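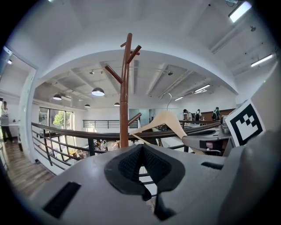 2020-01-02

Back to the office, along with perhaps a third of the people who are paid to be in it. The heating had been off since before Christmas and someone had left a bowl of satsumas on the photocopier, with results. I put my coat back on and read the ferry papers in it.

The ferry is going to be my January, I can see that already. The council has to decide whether to go on paying for the winter crossing from Dillden to Chin, and everybody has had the whole of the holiday to harden their position. Before the break there were three views on the matter. Judging by my inbox there are now as many views as there are members, and Eskil Magnusson has two, sent eleven minutes apart on Boxing Day. The second begins "Further to the above", though it says the opposite of the above.

Skornetti's report has arrived. We paid them in August to tell us whether the crossing was worth keeping and they have taken 155 pages to say that it depends. There is a fold-out map of the Ireo with the river running the wrong way, which I noticed only because the arrow points uphill. I rang them about it and got a recorded message wishing me a restful festive season. I left a message of my own. It was polite. The summary calls the ferry "a legacy connectivity asset", so I have spent part of the morning putting it back into words that a person standing on the jetty at Chin might use. "Boat" did most of the work.

Qistina Ismail came in at ten, wearing a scarf she didn't take off either, and wanted to know what the leader's line was. I said the leader didn't have one yet. She said he'd given one to the paper. So he had! He rang them from his sister's kitchen on New Year's Eve to say that no village would be cut off on his watch, and they have printed it beside a photograph of him from two haircuts ago. It's a good sentence. It also commits us to the boat, the bus that meets the boat and, if you read it the way Chin will certainly read it, the gritting of the top road, which isn't even ours. It belongs to the county and the county would like us all to forget that.

We rang him. He was cheerful. He asked whether it could be "put in context". I have been putting his sentences in context for six years and I know what he means by it. Draft one said that the leader had been expressing a personal hope. Qistina said that made it sound as though he was ill. Draft two said that the council valued all its communities, and I fell asleep slightly while typing it. Draft three, which went out at lunchtime, says that the decision is for the full council and that the leader looks forward to the debate. He doesn't look forward to it in the least, but he approved the wording by text with a thumb.

Lunch was the end of my own Christmas cake, eaten standing by the one radiator that had come on.

The petition was handed in at two. Bayu Wattimena brought it himself, on the ferry, naturally, and made sure I knew that it had been on time. It has 693 names on it. I'm fond of Bayu, who has been against us on almost everything and has never once raised his voice about it, so that you come out of a meeting with him feeling you have been told off by a cushion. He wanted a receipt. We have no form for a receipt for a petition, so I wrote one on headed paper and signed it, and he read it through and asked me to add the time. Then he had a cup of tea and told me about his roof.

The rules say that anything with more than 100 names gets a hearing in the chamber, so he'll have his ten minutes. The opposition want him to have twenty. Arif Latuheru, who leads them and who voted to scrap the winter crossing himself the last time it came up, now speaks of it as other men speak of their mothers. I looked up the old minutes this afternoon to be sure. Eskil has looked them up as well, and is saving them for the night, and has told everyone he's saving them, so I expect Arif has something ready.

Ha-neul Kong from finance rang just before four with the figure we've all been avoiding. If the crossing goes on as it is, the transport budget will be used up nearly 19 days before the end of the year. I asked what happens on those days. She said that in her experience people go on catching the boat and she goes on getting letters. She thinks the gap can be closed if the council puts off the new chamber chairs, and I think she's right, and I also think she has never sat through a full meeting in the old ones. The members will give up a good deal for Chin, but I wouldn't like to bet on the chairs. I have put it in the briefing as option four, low down on the page, after the parking charges, where they'll come to it feeling grateful.

Tried Skornetti again. Same message, still restful.

Qistina wants me to draft two speeches for the leader, one for if he keeps the boat and one for if he loses the vote, and to have both with her by the end of next week. I started on the losing one because it's easier. There's a dignified paragraph about listening that I wrote for the library hours and have used twice since, and no one has ever remarked on it, which may tell me something about the leader's speeches. It needs the word "library" taken out in four places. Must check that properly this time.

Home by six in the rain. Still haven't thanked Aunt for the gloves. Bins tomorrow, the green one I think, unless they have changed it for the holiday, in which case there will have been a leaflet, and I will probably have written it.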